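Aus dem Salon: Haarpflege im Winter

Seit dem 01.03.2021 haben wir in der Drevitura wieder geöffnet, und die Termine für die ersten beiden Wochen waren schnell vergeben. Wer noch keinen Platz hat, kann sich telefonisch auf die Warteliste setzen lassen. Deisy Sotelo führt die Liste und ruft zurück, wenn etwas frei wird.

Viele von Ihnen haben im Februar zu Hause selbst geschnitten oder gefärbt. Bitte sagen Sie uns das bei der Anmeldung – wir planen dann mehr Zeit ein. Bei selbst gefärbtem Haar hilft es, wenn Sie die Verpackung der Farbe mitbringen oder den Namen der Nuance notieren.

Trockene Heizungsluft setzt vor allem langem Haar zu. Die Spitzen werden spröde und verknoten leichter. Kämmen Sie immer von unten nach oben, also zuerst die Spitzen, dann die Längen, zuletzt den Ansatz. Nasses Haar ist dehnbar und reißt schneller, deshalb erst mit dem Handtuch ausdrücken und nicht rubbeln. Eine Kur pro Woche reicht den meisten. Bei feinem Haar gehört sie nur in die Längen.

Die Pflegeserie von Wundedia ist wieder im Regal, die Kur in der Tube mit 100 ml. Das Öl von Sopacua kommt voraussichtlich in zwei Wochen. Zwischen den Kundinnen und Kunden lüften wir weiterhin, bringen Sie also gern eine Jacke mit an den Platz.

Auch Bürsten brauchen Pflege. Haare aus den Borsten ziehen, in lauwarmem Wasser mit etwas Shampoo auswaschen und mit den Borsten nach unten trocknen lassen.

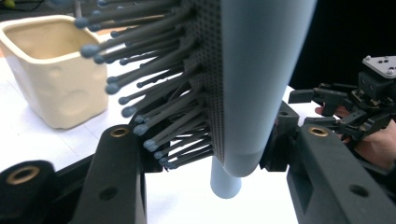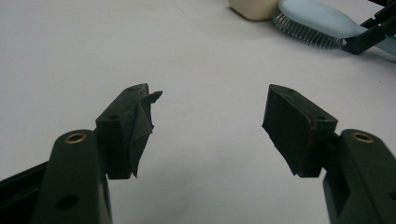
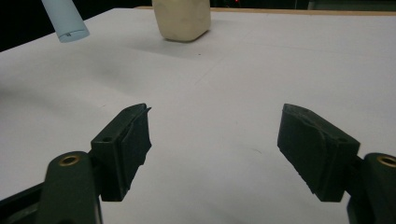 Wie oft sollte man die Spitzen schneiden lassen?
Bei langem Haar genügt alle vier Monate ein Termin, bei Kurzhaarschnitten kommen die meisten deutlich öfter.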